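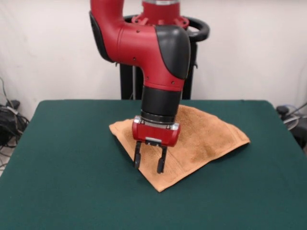 orange-tan towel, folded, on the green felt

Adult beginner tap at Brillcombe, worth it?

rasa_toom
Has anyone here done the adult tap class at the Brillcombe studio? I took tap until I was maybe nine and I've been wanting to go back forever. The June session is 70 dollars, which seems fair, but the flyer says "all levels welcome" and that scares me a little. Does that mean I'm next to people who've been at it for years?

bernadette_t
Yes, you are! I did it last spring and loved it. Ama Tetteh teaches and she splits the room after warmup, so the newer folks get their own combination. I came in knowing a shuffle and not much else and I was fine by week three.

mahtab_a
I'm going to disagree (sorry Bernadette). I felt lost most of the time. When she's with the advanced group you're kind of on your own, and if you miss a step there's no one to ask. I moved over to the Wumbei class and it's slower but I'm learning more.

bernadette_t
Fair, but isn't Wumbei all the way out past the mall? And they make you do the recital.

mahtab_a
Recital is optional now. The drive is a pain, I'll give you that.

asamoah1183
Depends how you learn. I pick things up by watching, so a mixed room works for me. My wife needs it counted out loud and she hated it. Ask Ama if you can sit in on a class first, she let me do that.

rasa_toom
Ooh, I didn't know you could sit in. I'm more like your wife, I think. What about shoes? My old ones are obviously long gone.

asamoah1183
Skip the cheap slip-ons, they slide at the heel. I got lace-ups secondhand from the board at Skandirwood and had the taps tightened.

mahtab_a
Or borrow! Brillcombe had a bin of loaners by the front desk when I was there. Mostly small sizes though.

bernadette_t
Bin's still there. Bring thick socks.

rasa_toom
OK, emailed Ama about watching the evening class, the one at 7. If I chicken out I'll look at Wumbei. Thanks, all of you!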